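Plain white tabletops — anyone else a convert?

Prunda Forum > Workrooms and Desks

gunnside69
Swapped my old oak bench for a plain white top in September and I love it! Small screws show up straight away and the whole room feels bigger. Who else has gone white?

Tomeo14
Me! White table, pale wall behind, not a shelf or a hook on it. I wanted it as calm as possible and I'd do it again tomorrow.

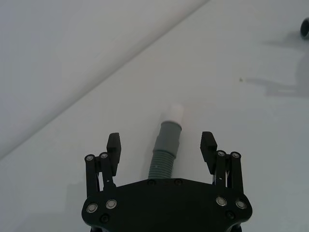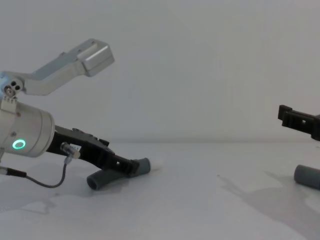

White top and pale wall, second photo.

pendle_bench
Lovely and clean, but I couldn't live with it. Mine was white for 14 months and every pencil mark drove me up the wall. Back to birch now.

Tomeo14
Pencil comes off with a damp cloth and a bit of washing-up liquid, promise! Biro is another matter — I keep biros in the hall.

gunnside69
That wall is so smooth! Did you skim it or just fill and sand?

Tomeo14
Fill and sand, two evenings, then two coats of Pendis matt in a very pale grey. Dust everywhere, worth it.

pendle_bench
Matt behind a bench? It'll scuff. Eggshell every time.

Tomeo14
We'll have to differ there, I can't stand a shine behind the table. Will report back in spring.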